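Skondidside Repair Room: progress report on the small equipment grant
Sep 15, 2026

First of all, thank you again. The grant of 300 pounds has gone a good deal further than we dared hope when we filled in the form at the kitchen table, and I wanted to write properly about how we have got on, even if it makes for a longer letter than the two paragraphs you asked for.

The room at the back of the Wurkach building is now in regular use. We had to wait for the damp by the window to be dealt with, which put us back by almost 4 weeks, but it was well worth waiting for. The shelves are up, the kettle has a home, and people have stopped hanging their coats on the fuse box cupboard – a small victory, I know, but one I am rather proud of.

Most of the summer went on sorting. You may remember from our application that the Mersha workshop left us everything when it closed, and everything meant just that: plugs, hinges, lamp holders, tins of screws, a music stand, and a frightening amount of wire stuffed into carrier bags. We began with the screws, which was cheerful work and finished in two sessions. The wire has been slower. It knots itself up the moment your back is turned, and there were evenings when we seemed to be going backwards.

What has helped most is keeping it in open plastic bins, side by side on the table, so that anyone sitting down can see at a glance what is where. The red wire has a bin to itself and the dark wire is kept apart from it.
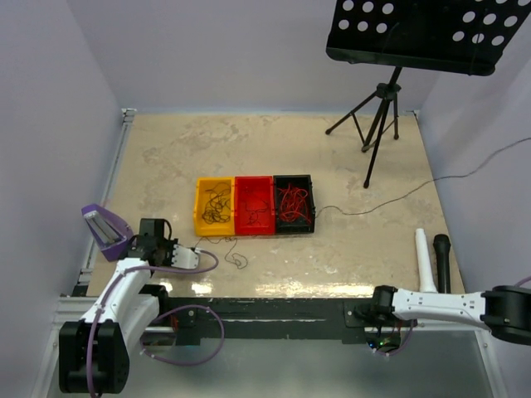 The next stage is to get the tangles out and wind each length into a proper coil, so that it can be handed over to somebody mending a lamp or a doorbell without a quarter of an hour of picking at knots first. We have tried winding it round the hand and round a bit of old broom handle, and the broom handle is kinder to the fingers. Stray lengths do wander off across the table, and we need a better habit of putting them back before we lock up.

On money, the bulk went on shelving and storage, with a little on cutters and labels. There is a small sum left, which we would like to spend on a second lamp for the table, if you are happy with that. The evenings are drawing in already.

In October we plan to open the room to our neighbours from Grelell for mending afternoons, and you would be very welcome at any of them. The receipts are in the envelope with this report.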